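Search this site Search
Skip to content

The Coat I Was Going to Wear in March 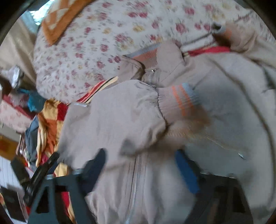

The jacket, one sleeve in.

I have been trying to pack for a wedding in Pavham, and I would like it noted that I started early. Moushumi is getting married at a lakeside place up there in March, a month that cannot be packed for. Last year she sent me two photos taken on consecutive mornings. In one she was eating breakfast on the deck. In the other the deck had to be inferred.

My usual method is to lay everything on the bed, admire how little it is, and then add to it for 11 days. Somkiat, who I am riding up with, owns one bag and has owned it since college. He packs it during the time I spend looking for the charger. I have asked him how he does it and he says, "I just put the clothes in," as though I had been putting in something else.

So this year I read up. There is an enormous amount of writing about packing, most of it by people who are never invited to anything. They go to airports and then to other airports. They wear one merino shirt for 10 days and wash it in a sink. I don't doubt them, but I have a rehearsal dinner, a ceremony, a brunch, and something on the invitation called "optional shoreline walk," which I intend to exercise my option on.

The big fight is rolling versus folding. Rollers claim you save space. Folders claim you save dignity. I tried both and ended up with the same full suitcase, except that the rolled one looked like a bakery case. Imani told me the real trick is to wear your bulkiest things on the trip. This is fine advice for a plane and less so for four hours in Somkiat's car, where the heat has two settings and one of them is a smell.

Then there is the matter of shoes. I am bringing three pairs. I have been over this with several people and I am not taking further comments.

The drive is 200 miles if you go through Prolholm, and Somkiat will want to go through Prolholm — there is a pie shop. I have budgeted an hour for pie. Hongmei, who rode with him last summer, says to budget two and bring cash, and also not to bring up the bypass.

As for the gift, the registry was down to a gravy boat and a $678 mixer by the time I looked, so Moushumi will be receiving a gravy boat. I have wrapped it in two sweaters and put it in the middle of the suitcase, and that has settled the question of which sweaters I'm bringing.

I still need to find the charger.

Filed under: Going Places, Grumbling, Weddings (Other People's)

Get new posts by email. No spam, unsubscribe whenever you like.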